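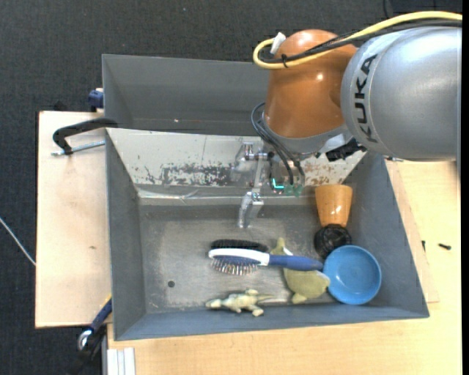 Cables wear out before anything else on the sink cell, according to Despina Onu, and they should be checked before the arm is allowed to move in the morning. Her advice opens the revised maintenance schedule that the Lovness laboratory adopted on 23rd November.

The cell pairs a KUKA arm and a black gripper with a toy sink unit, where household items are picked up and put down again in the basin. It was set up in September and has been stopped for repair 3 times. In two cases the fault was traced to a gripper wire that had worked out of its connector. The third stop followed a shift in the position of the sink, after which the taught points no longer matched the basin.

Under the new schedule, the operator on duty will spend 10 minutes on the cell before the first run. The cable loops over the wrist are to be inspected with the arm in its rest position, and the wrist then turned slowly through its working range. Clamps are to be tightened by hand. If the sink has moved by more than 2 millimeters from its reference marks, the points must be taught again before work continues.

Bogdan Sandu will keep the maintenance log. Spare gripper wires have been ordered from Prinen and will be stored in the cabinet next to the controller. A full service of the cell, including replacement of the gripper fingers, will be carried out after every 20 days of operation. Staff from the Dultow site who use the cell are asked to sign the log before starting and to report any loose screw or fitting to Mr. Sandu on the same day.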